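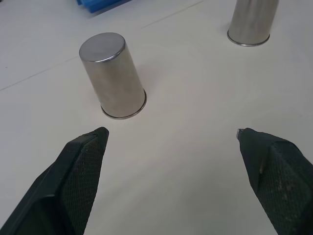 Words by the automation editor

A steel cup turned upside down is a hard thing for a robot to pick up well. The closed end is up, the rim sits flat on the table, and the side is shiny enough to throw the color of the room back at the camera. A person would grab it without thinking. A two-finger gripper has to come in at the right height, on the right line, and stop closing at the right moment.

Arsenault, a test shop that checks handling robots for kitchen suppliers, uses cups like these for that reason. It also keeps a house rulebook for the people who run the trials. The rulebook began as a page taped to a cabinet door and has grown to cover most of what happens at a bench, from the way the table is laid out to the words that go in the log.

The first rule is about space. Objects go down with enough bare table between them that the open fingers can pass without brushing a neighbor. The gap is checked with the gripper open all the way, the widest it will be during the run. Operators used to check it half closed, and a lot of cups got knocked over.

The second rule is about the pads. Textured pads hold polished steel better than smooth ones, but the pattern picks up dust, and a dusty pad slips. Arsenault has its operators look at both pads before each session and brush them out if there are specks in the grooves. Wiping with a wet cloth is not allowed. Pads are changed in pairs after 2,000 grips, or after 1,000 if the work is all metal. The old pair is bagged and labeled in case a result is questioned later.

Screws and fittings near the fingertips get the same look. A small piece of metal that stands proud of the finger can scratch a cup, and scratches count as a failed handling test even when the cup ends up where it should.

The rule that causes the most argument is the one on stopping. If a hand goes past the edge of the table, the arm stops and the trial is thrown out. It does not matter whether the arm was moving toward the hand or away from it. Fadura, which supplies some of the arms Arsenault tests, asked for an exception for slow moves. The answer was no, and the request now appears in the back of the rulebook with the reply under it.

Logging takes up more pages than anything else. Each attempt is written down as a pick, a miss, a drop or a contact. A contact is any touch the plan did not call for, however light. The cup can stay upright and the attempt is still a contact. In one run of 1,142 attempts at Arsenault, the written log and the machine's own record disagreed on 2, and both had to be reviewed before the report could go out.

Arnimetti, a smaller shop, took up the same rules last December and dropped the part about bagging old pads. It kept the logging terms word for word so that the two shops could compare results. Its operators say the layout check adds a few minutes in the morning and is the step most often skipped when a job is running late. Arnimetti now has the operator initial it before the arm is powered.

The next edition will add a section on shiny surfaces. Lamps would be fixed in place and marked, and a trial would be repeated if one had been moved. The draft, known as Zolirdale after the building where it was written, is being tried at both shops. Comments are open until the end of the spring test period.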